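Search this site Search Go

Flanent wants 30 cents for your thank-you bag
Jul 10, 2020 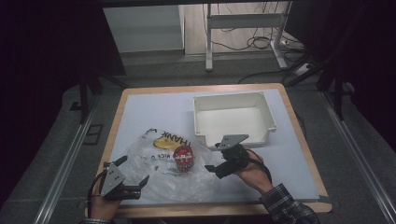

Will a fee get people to stop using thin plastic bags? So far the only figures come from Flanent, the grocery chain that plans to charge it.

The company says 2,089 shoppers took part in an April trial at 7 stores, and that "most" brought their own bags by the end. It would not say how many is most. Nor would it say where the 30 cents goes.

Roos Van Acker, who runs the Vurkel corner store, has doubts. "People will pay it and grumble," she said. "One can of soup, they still want a bag."

Comments (3)

dellmar: I reuse mine for trash. Now I get to buy trash bags, which are also plastic.

Inora fan: Inora tried this and dropped it.

pjk: 30 cents for a bag that rips in the parking lot, no thanks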